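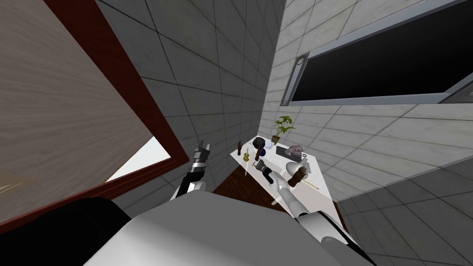
Simulated tabletop task: the right gripper holds a brown object just in front of a white vase.

A clean simulation record should not be accepted as a safety case. In June, the Fesport handling program completed 600 simulated runs without a recorded collision. On its first day at the Brikska test site, the arm closed on a ceramic jar and broke it, and a technician's hand was cut by a fragment.

The review led by Margarida Arruda found that the grip force limit had been set in the simulator and never carried over to the physical controller. The simulator did not model breakage, so no run could have exposed the omission.

Our position is that every force and speed limit should be read back from the physical controller and signed for before an arm is powered near people. Evangelia Xenos has argued that this would delay testing. The delay is acceptable. Sites that cannot produce the signed record should not be permitted to operate.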